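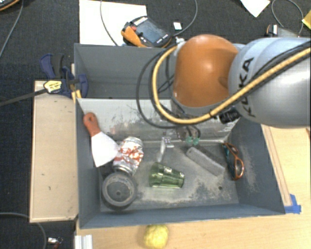

One of the grey bins, with a drinks can and a white-bladed scraper (or spatula, we argue about it)

Home | About us | What we take | Book a bin | Contact

Filed under: Who we are

Hello, I'm Yamuna Varghese and I run Jeltetgate, and if you've found this page you've probably got a drawer, a shed or a whole flat full of bits that don't belong together. Lovely! We like those best.

What we do is mixed odds and ends. There are plenty of good firms who'll collect a sofa or a stack of matching office chairs, and plenty who'll take your cans if they're already in a bag with other cans. We take the stuff in between, all jumbled up in one bin, and we sort it piece by piece into things that can be used again, things that can be recycled, and things we have to put our heads on one side and stare at for a bit.

I started in my mum's garage in Hultine, the January after I'd cleared out my uncle's house. He never threw a thing away (I mean that, there were biscuit tins of bent nails) and I spent weeks on the floor making piles. By the end of it I was rather enjoying myself. A neighbour saw me at it and asked if I'd do hers next, then her sister's, and I bought a second-hand set of bins and had some cards printed. The first 100 cards had the phone number wrong, so if you've still got one of those, please use the contact page instead.

These days we're in a proper unit on Thevar Road, with a roof that doesn't leak and a kettle that does. Zbigniew Marciniak joined first. He used to do stock-taking for a kitchen supplier and he can tell you what nearly any utensil is for, which matters more than you'd think when half of what comes in has been at the back of somebody's drawer since they got married. Scrapers, spatulas, fish slices, those little forks for corn on the cob. If the handle's sound and the blade is in one piece it goes on the kitchen shelf, gets a good scrub and goes back out again.

Cans go to metal, whatever state they're in. You don't need to flatten them for us and you don't need to rinse them until they sparkle, just tip out the dregs, please. Zbigniew found out about the dregs with his sleeve.

Then there's the round stuff. I don't know why there's always so much of it - lids, caps, wheels, knobs, dusty dark discs with a rim that might be off a lamp or a hob or a pram. We keep a shelf for these, called the Drinetti shelf after the first thing that went on it (a round rubbery part with DRINETTI stamped on the back, and we still haven't a clue). Things stay there a month. If you recognise anything, come in and put us out of our misery.

Krishnamoorthy Lobo looks after bookings and the records. According to his book we'd been through 3044 bins by 10/5/24, and 262 of those came from schools, mostly from science cupboards and the bottoms of lockers. He writes down the oddest item from each one in green pen. I've told him he should type it up and he says it wouldn't be the same.

As for the bins themselves, they're plain grey with a nice wide rim, so you can get a grip even with gloves on. They do get scuffed. The floors take the worst of it, and I used to scrub at the marks until I accepted that a bin that's had a lot of metal dropped in it is going to look like one. We swap them out when they crack and leave them be when they're only scratched.

How it works for you: book a bin, fill it any old how, and give us a ring. Please don't sort it first! People do, very kindly, and then they put all the heavy things at one end. No paint, no batteries, nothing that was recently food. Anything sharp should be wrapped in newspaper with a bit of tape round it.

If you live in Hultine you can also bring things straight to the unit. Ring the bell twice, it's at the side by the drainpipe.

We'd like to have a small shop at the front by next January, so that the kitchen shelf can be somewhere you come and rummage instead of a list I email round when I remember. The list has 1000 people on it now, which still makes me a bit giddy, and it's where I post anything especially good. Ask Krishnamoorthy to add you when you book. And if you think you know what the Drinetti thing is, tell me first, I've got a bet on with Zbigniew.

Yamuna

Home | About us | What we take | Book a bin | Contact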